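## 4. Setting up your dish station

Okay, the machine is out of the box, the hoses are on (if they aren't, go back to section 3, I'll wait), and you're looking at your kitchen wondering where everything is going to live now. I've put the Lirnix countertop dishwasher into three different kitchens, all of them tiny, and the part that made the biggest difference to my daily life was the stuff around the machine. So this section covers the spot it sits in, the drying area for everything that doesn't go inside, and the first proper wash.

You'll want a tape measure, an old towel, a level (the one on your phone is fine) and a cup of coffee. Set aside an evening for it if you can. I did mine the first time at eleven at night in July with the windows open and I do not recommend it!

### 4.1 Picking the spot

1. Measure your counter from the wall to the front edge. The machine needs room behind it for the hoses to curve, so leave a hand's width back there.
2. Open the door of the machine all the way down and check that it doesn't hit the faucet, a drawer handle or your toaster. Mine hit the toaster.
3. Look up. Steam comes out of the top vent when the drying phase starts, and if you have a wooden cabinet right over it, it will go soft along the bottom edge after a while. Pull the machine forward a little, or leave the cabinet door open while it dries.
4. Put your level on top, front to back and then side to side. Turn the little feet until it's happy.
5. Push down on each corner. If it rocks, you're not done with step 4.

**Note:** The Farooqui edition of the machine has only 2 adjustable feet, both at the front. If yours leans backward, slip a thin rubber pad under the back. I cut mine out of an old shelf liner and it hasn't moved.

**Caution:** Don't set it on top of a stove, even one you never use. I know it fits. Don't do it.

### 4.2 Plugging in

The draw on the label is 2000 watts, and that's a lot for an old kitchen. Give it a wall outlet of its own. My electric kettle used to share the same circuit and the two of them together tripped the breaker every single morning until I moved the kettle across the room.

1. Check that the outlet is grounded and out of splashing range of the sink.
2. Plug straight into the wall. No power strips, no extension cords, no adapters from the junk drawer.
3. Run the cord so it dips lower than the outlet before it goes up to it. Water that runs down the cord drips off at the low point and stays out of the socket.

**Caution:** If the plug feels hot to the touch after a wash, stop using that outlet and get an electrician to look at it.

### 4.3 Making room for hand-washed things

I really thought I'd be done with hand washing. Ha! Good knives, wooden spoons, the big pot, anything with a glued handle, the nice glasses from my aunt — all of that still goes in the sink. So you still need somewhere to dry it, and you need it to be close enough that you're not dripping across the floor.

Before you buy a rack, think about which way your counter runs. A long narrow counter usually wants the rack turned so the short end faces you. If you've got depth to spare, turn it the other way and you can reach everything without stretching. Two tiers are great when you're short on counter, as long as you check the height under your cabinets first (I had to take one back to the store, very embarrassing, still had a fork in it).

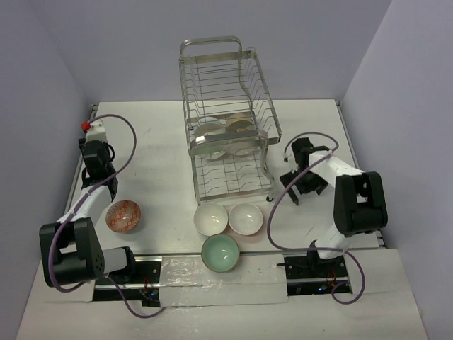 *Two-tier metal dish rack, placed lengthwise on a white tabletop.*

When you've settled on a rack, here's how I'd put it in place:

1. Wipe the counter and dry it completely. Racks slide on a wet counter.
2. Set the rack on the side of the sink you *don't* wash from. If you're right-handed and scrub with your right hand, you'll probably like it on the left.
3. Keep it clear of the dishwasher door. You want to be able to unload the machine with the rack full.
4. If your rack drips onto the counter, put a tray or folded towel under it and change the towel daily. A damp towel gets smelly fast in warm weather.
5. Put heavy things low and light things high. Plates and pots go down, plastic tubs and lids go up.
6. Try it for a week before you decide it's in the wrong place. I moved mine four times in two days and annoyed everyone in the apartment.

**Note:** Water spots on metal racks are mostly minerals. A cloth with plain white vinegar takes them off. Rinse afterward and dry it, especially at the joints where rust likes to start.

### 4.4 Setting the water hardness

Speaking of minerals. The machine has to know how hard your water is, and out of the box it assumes soft. Mine isn't soft. There's a paper test strip taped inside the door.

1. Run the cold tap for a minute.
2. Dip the strip, shake it off and wait until the color stops changing.
3. Match it to the chart on the back of the packet.
4. Hold down **Start** and **Rinse** together until the display blinks.
5. Press **Rinse** to step through the levels, then press **Start** once to save.

If you're between two colors, pick the harder one. You'll use a bit more salt and your glasses will look better for it.

**Note:** If the display shows 891 at this point, you've wandered into the service menu. You haven't broken anything. Unplug it, count to ten, plug it back in and start again from step 4.

### 4.5 The first wash

Run this one empty. There's factory dust in there and a funny plasticky smell that nobody wants on their cereal bowls.

1. Fill the salt container to the top. Some water will spill over into the tub, and that's normal.
2. Fill the rinse aid up to the line. I use Nurnow because the bottle has a narrow spout and I'm clumsy. Any brand is fine.
3. Put one Grultent tablet in the door cup. If the tablets are too big for the cup, snap one in half.
4. Open the tap that feeds the machine, slowly, and look at both ends of the hose.
5. Choose **Intensive** and press **Start**. It runs for 92 minutes.
6. Stay home for it! Check under the hose connections with a dry paper towel every so often. A paper towel shows a tiny leak way before your eyes do.
7. When it beeps, leave the door shut for a bit, then open it a crack and let the steam out.

**Caution:** The metal parts inside stay very hot after Intensive. Keep kids' hands away until it has cooled.

### 4.6 Stuff that might worry you but shouldn't

- A little puddle at the bottom of the tub after the wash. It keeps the seal from drying out.
- A loud gulp near the start. That's the drain pump clearing itself.
- White powder on the door after the first run. It's spilled salt. Wipe it off with a damp cloth and run a quick rinse.
- The display going dark. It goes to sleep, and any button wakes it up.

If you get water on the *counter*, though, close the tap, unplug the machine and go back to the hose section. Nine times out of ten for me it's been the washer sitting crooked in the connector — take it apart, seat it flat, tighten by hand, and try again with the old towel underneath.

Loading the baskets is next, in section 5.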